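Prüfliste Arbeitsräume und Nebenflächen - Standort Zolside
Betreiber: Wekham
Prüferin: Dayana Aguirre
Begleitung vor Ort: Yolotzin Salinas
Datum der Begehung: 13.7.20
Bewertung: i. O. / Mangel / n. g. (nicht geprüft)

1 Verkehrs- und Fluchtwege

1.1 Fluchtweg Nord, lichte Breite: i. O.
1.2 Fluchtweg Süd: Mangel. Zwei Paletten im Durchgang zum Treppenhaus, während der Begehung entfernt. Stellfläche am Boden markieren.
1.3 Rettungszeichenleuchten: Mangel. Leuchte über Tür 5 ohne Funktion. Akku tauschen, Prüfbuch nachführen.
1.4 Türschließer Brandschutztür Flur: i. O. Keile wurden nicht vorgefunden. Bei der Begehung im Februar war dieser Punkt noch beanstandet worden.

2 Brandschutz

2.1 Feuerlöscher, Prüffrist: i. O.
2.2 Feuerlöscher, Zugänglichkeit: Mangel. Löscher im Lager hinter Rollcontainer. Container versetzen.
2.3 Brandlast im Lager: Kartonagen an der Heizleitung gestapelt. Abstand herstellen, Entsorgungsintervall mit Prata neu vereinbaren.
2.4 Rauchmelder: n. g., Wartung liegt beim Vermieter. Nachweis anfordern.

3 Elektrische Anlagen und Betriebsmittel

3.1 Verteilerschrank, Beschriftung: i. O. Stromkreis 61 nachträglich von Hand ergänzt, Legende bei nächster Revision drucken.
3.2 FI-Schutzschalter, Prüftaste: i. O.
3.3 Ortsveränderliche Geräte: Mangel. Bei drei Netzteilen fehlt die Prüfplakette. Geräte bis zur Prüfung nicht verwenden.
3.4 Mehrfachsteckdosen: keine Reihenschaltung festgestellt. Die Leiste im Pausenraum liegt unmittelbar neben der Spüle - umsetzen.

4 Arbeitstische und Ablagen

Geprüft wurden Standsicherheit, Kanten, Oberflächen und die Führung von Leitungen im Bereich der Tischplatten. Die höhenverstellbaren Tische von Katance sind nach Herstellerangabe jährlich nachzuziehen; der Eintrag für das laufende Jahr fehlt.

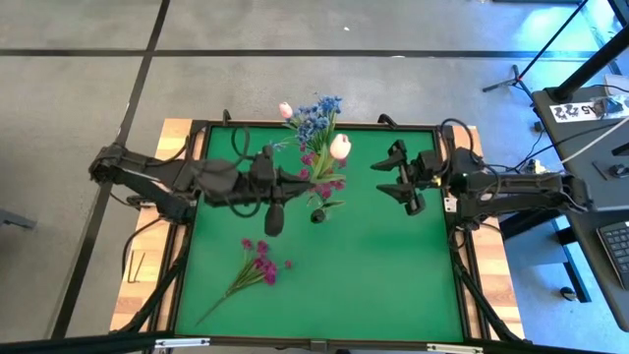
Zu Abschnitt 4: Arbeitstisch mit grüner Auflage, Kabel seitlich am Tisch.

4.1 Standsicherheit: i. O.
4.2 Kanten und Oberflächen: Mangel. Tisch am Fenster mit Ausbruch an der Vorderkante. Abschleifen oder Platte ersetzen.
4.3 Beleuchtung: i. O., einzelne Röhre im Lager flackert.

5 Erste Hilfe und Unterweisung

5.1 Verbandkasten: Mangel. Sterile Kompressen abgelaufen, Inhaltsliste nicht beigelegt.
5.2 Aushang Ersthelfer: veraltet. Frau Salinas liefert die aktuelle Liste.
5.3 Unterweisungsnachweise: vollständig, zwei Unterschriften unleserlich.

Bemerkungen

Punkt 1.3 und Punkt 3.3 sind vorrangig zu bearbeiten. Für die übrigen Mängel genügt eine schriftliche Rückmeldung mit Erledigungsvermerk. Die Nachprüfung zu 2.2 erfolgt ohne Anmeldung.

Verteiler: Standortleitung Zolside, Ablage Arbeitsschutz Wekham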